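Search this manual Go

2.3 Planning your purchase (before you open the wallet)

The Netetti arm costs 1399 dollars. Most buyers stop reading there, and most of them write to us in November. Please keep going.

1. Measure your table. The arm wants a fixed edge to clamp to and clear room on both sides. A folding table will fold.

2. Price the gripper separately. The Bognár gripper ships with one set of finger pads. Order two spare sets now – you will be gluing things back on by the second month otherwise.

3. Set aside 200 dollars for the wrist camera, its bracket and a cable long enough to reach. The cable in the box is long enough to reach the box.
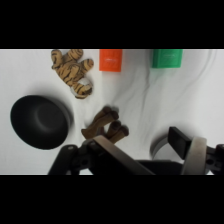 4. Budget for objects. Soft toys, small boxes and a bowl will teach you more than a drawer of precision test blocks, and the accounting department will enjoy the receipt. Some 12 items is plenty to start.

5. Buy a plain cloth for the work surface. Ironing is optional.

NOTE: Trerholm mounts fit the Netetti base only with the adapter plate. The plate is sold by Ponamitz, in its own catalog, under "Furniture."

CAUTION: Do not buy a used power supply to save money. Check the voltage printed on the label against the one on the arm, then check it again with your glasses on.

6. Add up the total and show it to whoever signs. Delivery dates are quoted after payment clears.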